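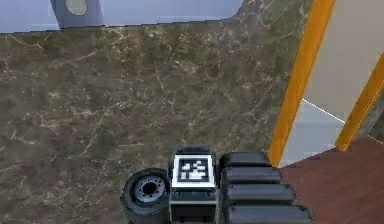 Haf Gwilliam asked at the last club meeting if we can write down, in one place, how to start a practice run in the simulator, because the new members lose the whole first evening on it. So this section is for them, and for Haf.

4. Your first practice run in the simulator

Before you begin, you must have finished section 3 (installing Womow and the club files). You also need your team name and the password on the card from Padton. If you do not have the card, ask Cledwyn Gape. Please do not use the card of another team.

4.1 Start the house

1. Close all other programs which use much memory. On the older laptops this makes a big difference.

2. Open Womow and choose Load, then Club Houses. Pick the house your team was given. Do not pick Competition House – it is locked until May and the program will stop with error 291.

3. Wait until the bar at the bottom is full. The rooms come first and the floor patterns come later.

4. Type your team name in the box at the top right. Use small letters and no spaces.

5. Press Start. The robot is placed in a random room, so you and your neighbor will probably not see the same thing.

Note: If the picture stays black for more than one minute, press Reload one time only. If you press it again and again, Womow opens many copies and the laptop becomes very slow.

4.2 Check the robot camera

The camera looks over the body of the robot. In the lower part of the view you should find a wheel, the square marker and the arm segments next to each other. The rest of the view is the room.
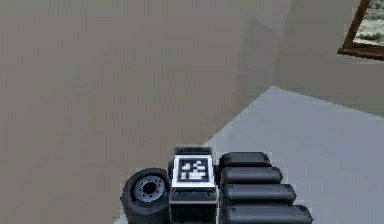
6. Press C to open the camera window. Make the window as large as your screen allows.

7. Look for the marker. The full square must be inside the view, with its white border. If one side is missing, open Camera, then Tilt, and move the slider in small steps.

8. Press M. The program searches for the marker and writes Marker OK in green. If it writes Marker Lost, go back to step 7.

9. Save the camera setting with your team name. Next time you can load it and skip steps 7 and 8.

Caution: Do not change the numbers under Lens. They belong to the Rieger driver, and all the teams use the same ones. If you changed them by mistake, choose Restore Defaults and repeat from step 6.

4.3 Drive

10. Set the speed to 5. Higher speeds are possible, but please wait until you have finished one full run without touching a wall.

11. Use the arrow keys to drive. Keep the arm folded while the wheels are turning. The program lets you move both together, but the judges at Nillport take points for it.

12. Drive through one doorway and come back. Go slowly where one kind of floor meets another, the robot can turn a little to the side there.

13. Stop, and wait until the speed shows zero. Only then press S to save the run.

Note: The run file gets a number by itself. Write this number in the team notebook together with the name of the driver. Without the number we can not find your run later on the server.

4.4 If something goes wrong

The robot does not move. Click one time inside the camera window and try again. Very often the keys are still going to the name box.

The connection is refused. Open Settings, then Network, and check that the port is 1982. Some old copies of this guide have 1072, and this port is closed now.

The robot is stuck in a corner. Press R to put it back to the starting place. You may do this in practice, but in a counted run it ends the run.

The arm does not answer. Check the small lock sign beside Arm. If it is closed, press L. If it stays closed, save your run, close Womow and start again from step 2.

Section 5 explains how to unfold the arm and pick up the first object. Please do three saved runs from this section before you go there.

Last changed 10 March 2026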